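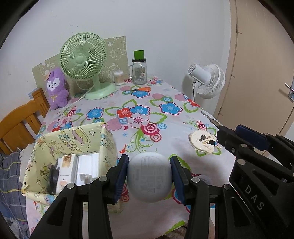 Azlan Mangundap reckons a box is only worth keeping if you can find what you want in it without tipping it out, and he said so again when I told him I was sorting the table out this week. He's probably right. I've been tipping mine out since we moved to Fendport.

The yellow box with the cartoons on it is the one I use for small stuff. It's paper, or as good as, and the sides have gone a bit soft, but it opens wide and I like the colours. Cartons go down the right, anything that stands up goes on the left. The flat cream case stays outside on the cloth, as I'm in and out of it every day.

I did look at a proper organiser from Olier — 31 compartments, which is more than I have things to put in. There was a smaller one from Bawa, but it was too deep and everything would have ended up at the bottom again.

The white flowered tablecloth is staying too. It washes well and hides nothing, so crumbs get dealt with.

Next is the drawer under the kettle. It has nearly 149 loose screws in it and a key I can't place.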